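**Demonstration gathering** is the part of robot learning in which a person does a chore many times so that a machine may one day do it once. Each completed attempt is stored as an *episode*: a record of joint positions, gripper commands and camera views, usually with a short label such as "open the top drawer."

## Methods

In *teleoperation*, an operator steers the arm with a handheld controller or a smaller twin arm. In *kinesthetic teaching*, the operator grabs the arm and drags it through the motion, a method popular with people who have strong shoulders. Scripted collection replaces the person with a planner, which never gets bored and never does anything interesting either.

## Simulated collection

Much of the work takes place in simulation, where a dropped cup costs nothing and furniture can be put back with a keystroke. The Borkasgate set, assembled by Alvar Strand and Signe Lie with the Codar toolkit, holds 2293 episodes of drawer and cabinet tasks. Its 7 operators worked in shifts, the least popular of which was Sunday.

Starting poses are varied between episodes. Without this, a policy tends to learn one excellent path to one particular handle and regards all other handles as a matter for someone else.

A typical drawer task sets a white arm on a plain gray surface with a dark two-drawer cabinet, and the gripper has open space to cross before it reaches either handle.

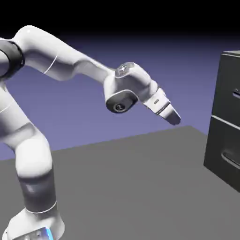

## Filtering

Failed attempts are usually removed, though Lie kept those in which the operator missed the handle and then recovered. Strand objected on grounds of tidiness. Both versions of the set were released, and most later users download the wrong one.

## See also

- Imitation learning
- Drutholm drawer benchmark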